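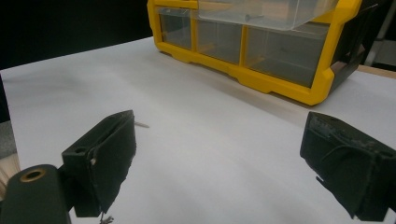 Auf unseren geführten Busreisen mit Dinden wohnen Sie jede zweite Nacht in einem anderen Haus, deshalb fragen viele Gäste nach dem Gepäck. Erlaubt sind ein Koffer bis 19 Kilo und ein kleiner Rucksack für den Tag. Für Medikamente, Batterien und Adapter empfehlen wir Behälter, durch die man hineinschauen kann, so wie bei den durchsichtigen Schubladen in dem gelben Kasten. Man findet dann alles auch früh am Morgen.

## Wie lang ist die Strecke?

Die große Rundreise von Gumutstead nach Xolalpa hat 1073 Kilometer, die kurze Variante 496. Beide beginnen immer am Samstag. Im August fahren wir zusätzlich eine zweite Gruppe, die von Noemí Quintero begleitet wird.
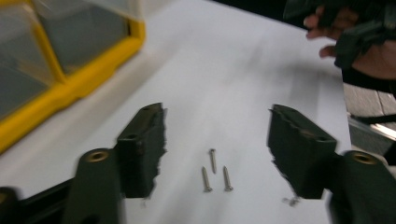
## Was kostet die Reise, und was ist enthalten?

Die kurze Variante kostet 867 Euro pro Person im Doppelzimmer. Enthalten sind der Bus, die Übernachtungen mit Frühstück und alle Eintritte, die im Programm stehen. Das Abendessen bezahlen Sie selbst.

## Kann ich meine eigene Ausrüstung mitnehmen?
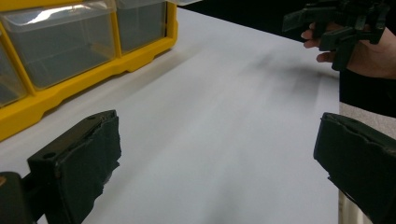 Ja, für die Wandertage dürfen Sie eigene Stöcke, Helme und Tragegestelle mitbringen. Bitte prüfen Sie zu Hause besonders die Polster. Wenn der Schaumstoff an den Kanten so zerrissen ist wie auf dem Foto, sollten Sie ihn vor der Abreise ersetzen. Helme kann man auch bei uns leihen, bitte mit Angabe der Größe.

## Was passiert bei schlechtem Wetter?

Der Bus fährt bei jedem Wetter. Über die Wanderungen entscheidet Ihr Reiseleiter am Abend vorher, nach dem Essen.

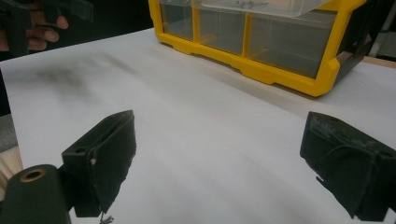
Fällt eine Wanderung aus, besuchen wir meistens das Museum in Xolalpa oder den Markt. Eine Rückzahlung für diesen Tag ist leider nicht möglich.

## An wen kann ich mich wenden?

Gonçalo Gouveia beantwortet Ihre Fragen in unserem Büro, auf Deutsch, Portugiesisch oder Spanisch.

Stand: 29. Sep. 2018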